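A Day at the Robot Workshop

Have you ever wondered how a robot learns to lay a table? In February, our reading club went to find out. We visited the Drikance workshop in Tindon, where they hold an open day every winter. Thirty-four children came on the bus, and the driver also came inside, and he asked more questions than we did.

First, what is a robot?

A robot is a machine that can do a job by following instructions. Some robots have wheels. Some are only one long arm, bolted to the floor. The arm we saw first is called Diva. She is painted yellow, and she lives in the big hall at the front, behind a low fence. We had to stay behind the fence while she was moving. This is a rule for adults too.

Diva picked up a sponge and put it in a bucket. Then she did it again. It took her 30 seconds each time, and one time she dropped the sponge and we all said "Oh!" The lady who works with her told us that dropping is useful, as the team can look at what happened and try to make it better.

Why are bowls difficult?

For you, picking up a bowl is easy. Your eyes see it, your hand opens, and your fingers feel when they touch it. You don't think about it at all. But a robot has to be taught every part of this. How wide must the hand open? How hard should it press? If it presses too softly, the bowl slips. If it presses too hard, a thin bowl could crack.

Bowls are also different from each other. Some are deep and some are flat, some are round and some have corners. A robot which knows only one bowl will be very confused in your kitchen!

Learning by being shown

In the second room, called the Espinoza room, we saw the part that I liked best. The robots there are taught by people. A person holds a gripper, which is a kind of mechanical hand with two fingers, and does the job with it. The gripper keeps a record of the movement. Later, a robot can study many of these records and learn from them, a little like you learn to tie your shoes by watching your older sister.

One record is not enough. For one small job, the team wants 600 of them, with the dishes in different places. They work for 60 minutes and then they have a break, with tea.
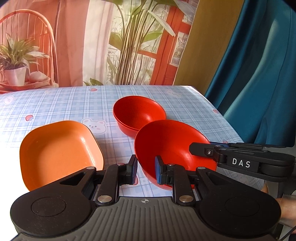

Table work with two grippers. Look at the blue pads on either side of the nearer red bowl. Can you find a bear on the tablecloth?

After this we could try a gripper ourselves. It is heavier than you think, and your wrist gets tired – mine did. My bowl went on the floor two times, but it was a plastic one.

Try it at home

You need two wooden spoons and a plastic bowl. Hold one spoon in each hand and lift the bowl using only the spoons. Now try it with one eye closed. Then ask someone to move the bowl to another place and start again.

Words to remember

Gripper – the part of a robot that takes hold of things.
Record – information that is saved so it can be used later.
Workshop – a place where things are made or repaired.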